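Pinerum Opens Second Small-Engine Service Center in Toden

TODEN, 17th September. Pinerum, a dealer and repairer of lawn mowers, trimmers and compact tractors, has opened a second service center on Idahosa Road in Toden. The site handles two-stroke and four-stroke engines up to 22 horsepower and adds 8 repair bays to the company's existing capacity.

The center is intended to separate routine maintenance from major repair. Oil changes, blade sharpening, belt replacement and carburetor cleaning are assigned to 2 of the bays and booked by time slot. Engine rebuilds, hydrostatic transmission work and electrical faults go to the remaining bays and are booked after inspection. Customers receive a written estimate before any work beyond inspection begins.

Parts are managed with Rovus, a stock system already in use at the company's original shop. The Toden parts room opens with 1,000 stocked line items, including filters, spark plugs, drive belts, pull cords and deck spindles. Items not held on site are transferred from the original shop on the daily delivery run. 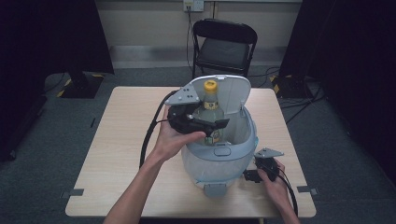

A glass bottle with a yellow screw cap in an open lidded bin.

Equipment may be dropped off at the side entrance during business hours. Fuel tanks should be no more than half full, and grass bags and other removable attachments should be left at home unless they are part of the fault. Each machine is tagged at intake with its model number, serial number and reported symptoms. Pickup and delivery of riding mowers is available within Toden for a fixed fee.

Warranty work is accepted on machines sold by either Pinerum location. Proof of purchase is required. Machines bought elsewhere are serviced at the standard labor rate, which is posted at the counter.

Winter storage bookings open at the end of September. The storage package covers fuel stabilizer, battery removal and charging, blade sharpening and a spring start-up check.

Service bookings can be made at the counter or by telephone at either location.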